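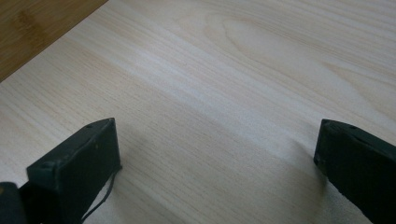
Rules for handheld gripper sessions, second revision
Posted January 29, 2025

The first version of our recording rules ran to 13 items and was written in September, before we had much to base it on. Shanthi Saha and I have now been through the notes from 146 sessions and cut it to 12. Most of the wording is hers. The changes that matter are below.

Start state. Every session opens with the fingers fully apart and nothing between them. Hold that for two seconds before moving. The old text said "open", which people read as anything from a small gap to the full travel.

Cable. Any loose cable is checked before the first take and again after each break. If it can reach the object being picked up, re-route it. Do not tape it to a finger.

Surface. Record the work surface by material and tone in the session sheet. "Table" is not enough. Pale wood with a strong grain and dark wood with a weak one are separate entries, and a board laid on top of a table gets its own line.

Light. Soft shadows from the fingers are acceptable. Hard-edged ones are not - move the lamp or draw the blind.

Wear. Scuffs on the finger bodies can be ignored. Wear on the gripping faces is logged, and the pair is replaced together.

The dropped item was the one on naming files, now handled by Flukum when the session is closed. Roy still needs the old naming scheme, so anything going there should be exported by hand until further notice.

Item 9, on how long one person may record without a rest, is unchanged. Shanthi wants it shorter and I have no figures either way. Comments on that one are welcome before the next revision.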